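Toron Cloth Handling Study: Frequently Asked Questions

What does the study measure?
Whether a two-arm policy trained on short demonstrations can flatten and fold cloth it has not handled before. A trial counts only if both stages finish within the time limit.

How much data was used?
200 demonstrations per task, recorded by teleoperation at the Zakesbridge lab. Another 100 trials were held back for testing and never used in training.

Why two arms?
One arm can drag a cloth but has trouble holding it under tension. The Zieliński baseline, which uses one arm, stalled on most creased starts.

How is a trial scored?
By stage, from 0 to 4. Partial folds receive partial credit. Scores are assigned from video by two raters.

What does the workspace look like?
The arms are mounted side by side at the front of a table enclosed on three sides by gray walls. Cloths lie on the table or in a bin at the back left — color is not an input to the score.
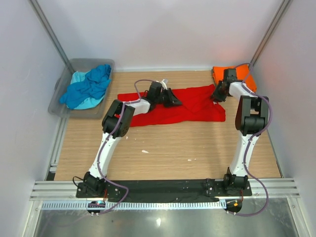

Which failures are most common?
Grasping two layers at once. Of the failed test trials, 17 were of this type.

Is the code available?
Yes, in the Brerkimo repository. Model weights are on request.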